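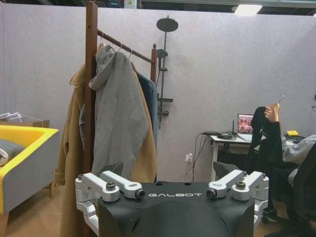 **Zosska garment-handling package, version 2**
Reviewed at the Irkelov open day, Sikomstead, August

Zosska is a software package for robots with two arms that handle clothing on hangers. It covers garment detection, grasp selection, rail placement and recording of operator sessions. It does not include an arm, a gripper or a camera. Irkelov sells it by annual license and ran it for visitors on a Saturday at its Sikomstead office. I attended the morning session and stayed for part of the afternoon.

The demo bay is set up as a furnished room, with a wooden clothes rack, an armchair, a desk and a shower fixture on the partition wall. The robot has GALBOT printed across the torso. I did not evaluate the hardware, and nothing below should be read as a judgment on it.

**Task**

The task was rail loading. An operator holds out a garment on its hanger, the robot takes it by the hanger and places it on the rail. The rack in the bay has a horizontal wooden rail between a tall post and a shorter one with a rounded knob. The short post matters for planning: the software can bring a hanger in over the knob or from the front, and it chose the front approach on most runs while I was watching.

Garments were ordinary outerwear and shirts, including a hooded gray jacket and a long tan coat. Both wire and wooden hangers were in use. Zosska treats these as separate grasp classes. Wooden hangers were picked up cleanly. Wire hangers gave more trouble, mostly at the neck of the hook, where the grasp estimate drifted toward the collar of the garment. The operator corrected this by turning the hanger a few degrees and presenting it again.

**Detection**

Detection of long coats was good. The package models a garment as a hanging outline with a hem line, and it plans enough clearance to keep the hem off furniture. Hoods are handled less well. A hood that falls forward can hide the hook from a wrist camera, and the planner then waits for a better view. The default wait is five seconds and can be changed in the settings file. I would shorten it.

Dark garments hung behind lighter ones were sometimes merged with the piece in front. Irkelov's staff acknowledged this and said that a fix is planned. No release month was given.

**Recording and playback**

This is the strongest part of the package. Each session is stored with synchronized video, joint positions and gripper state, and the browser view shows sessions as a grid of thumbnails. Filtering by garment class and by hanger class was quick on the library shown, which held 3,000 sessions. Bad takes can be tagged from the keyboard. Tags survive export, a problem in version 1.

Export to the Michiels format worked without a conversion script. Export to plain files also works, but the folder names are long and carry no garment class, so sorting has to be done from the index.

**Setup**

Irkelov walked visitors through a full calibration. It consists of a rail pass, a hanger pass and a check of the wrist camera. The rail pass is manual – the operator guides the gripper to each end of the rail and confirms. If the rack is moved, the pass has to be repeated. A lab that rearranges its room every day will find this tedious.

The manual is over 200 pages and has no index. The section on error codes is accurate where I checked it. The section on networking still describes version 1.

**Demonstration**

The event itself was well run. Visitors could ask for a repeat, and failed grasps were left in the log and shown on request. Presentation slides were kept short. The bay was small for the number of visitors at midday, and the operator's desk blocked one of the better viewing positions. Go early if the event is held again.

**Verdict**

Recommended for groups that already collect clothing data and need better session management. Groups looking mainly for reliable handling of wire hangers should wait for the next release or ask Irkelov for a trial on their own garments. Trial licenses exclude export to the Michiels format, so request that separately.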